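Subject: Re: [regional-press] Saragih leaves the Fedon Courier, what happens to the back page?

Dear all,

I read the thread from the beginning before writing, so I hope I do not repeat what was said already. I subscribed to the Courier for 8 years, first on paper and then only the weekend edition, and the back page column was the reason I did not cancel earlier.

On Jan 2 somebody wrote:

> The Courier has confirmed that Saragih's column will not
> continue. The last one was printed in November and there was
> no farewell, only a small box saying the page is "being
> refreshed". Does anyone know if the archive stays open? I
> counted 523 columns in the index and many of them are about
> local clubs which no other paper ever wrote about.
>
> Also, I was told that the new owner, Drukusness, wants to
> fill the page with agency material. Is this confirmed?

To the first question: the archive is still open today, but the search does not work for anything older than the change of website. You must go through the index by month. I tried it yesterday evening and I found the piece on the district table tennis league, the one which was later copied by two other papers without asking. The text is complete. The pictures are gone from it.

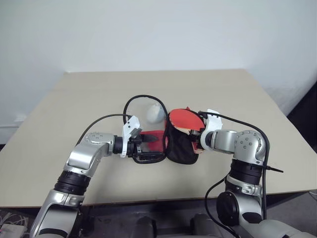

Rizal Nugroho wrote to me off the list that the old pieces were moved by hand when Drukusness bought the title, and that the person who did it had only a few weeks. He thinks the missing months are simply not moved yet, and he would not call it a decision against the column. He allowed me to pass this on.

I am less optimistic than he is. If a paper wants to keep a writer's work, it normally says so on the page. The box in the Courier says nothing about the archive, and my letter to the readers' desk was answered with a standard text about subscriptions.

To the second question, I can only say what I see in the printed edition. In the last 7 issues the back page had agency sport, a puzzle and one large advertisement for Sondix. There was no local name under any article. This does not prove a policy, but it is the same thing that happened to the culture page one year before.

What I miss is not so easy to explain to people outside the region. Saragih was often wrong about football, and I wrote to him twice to tell him so. He printed one of my letters and shortened it badly. But he went to the small halls on wet evenings, and he spelled the names of the players correctly. A paper which buys its sport page ready-made cannot do that.

I attach below the short notice from the members' bulletin, for those who do not receive it. I changed nothing except the line breaks.

---------- Attached text ----------

Members' bulletin, page 2

A page without its writer

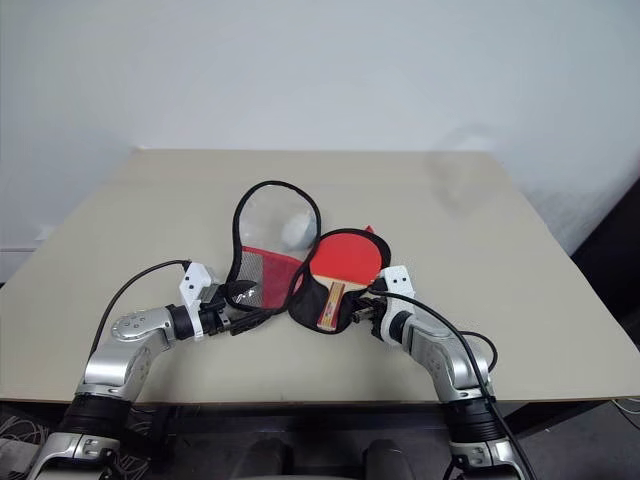
By Rizal Nugroho
January 2, 2025

The Fedon Courier begins the year without a sports columnist. Saragih's place on the back page has been taken by agency reports, and the paper has not said if it will look for another writer.

Members who hold cuttings of the column are asked to keep them. We would like to make a full list of titles and dates, so that gaps in the online archive can be found. Please write the date of the issue on the back of each cutting in pencil. Do not use tape or glue.

We have also asked the paper who now owns the rights to the columns. Until we have an answer, please do not put scans on public pages.

---------- End of attached text ----------

I have the weekend cuttings only, in two folders, and the second one is not in order. If another member has the weekday ones, please write to me directly and not to the whole list. I can scan in the evenings, but my scanner takes only A4, so the full pages must be done by someone else.

With kind regards from Fedon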